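Break Room Attendant, part time
Kurnero, Brevcombe office

We need one person to keep the second-floor break room clean and stocked. Staff leave fruit, cans and half-finished water bottles on top of the gray drawer cabinet, and a good part of the job is clearing that top and wiping it down. You will also restock the drawers with napkins, cups and tea.

The shift is 5 hours, starting at 11 each morning. Pay is 600 a month, paid on the last working day. Training takes one shift and is paid.
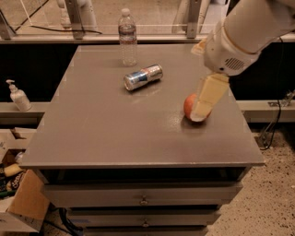 What you will do

Put whole fruit back in the bowl by the sink
Empty opened bottles and sort them with the cans for recycling
Wipe the cabinet top, the front edge and the drawer knobs
Write down what is running low and give the list to Trinidad Calvo

What we ask for

You can lift a case of water. You can read a stock list in English. Cleaning experience helps but is not required.

How to apply

Send a short note with your phone number to Cayetano Collado at the Kurnero front desk by 17th June. Interviews take 14 minutes and are held in the break room.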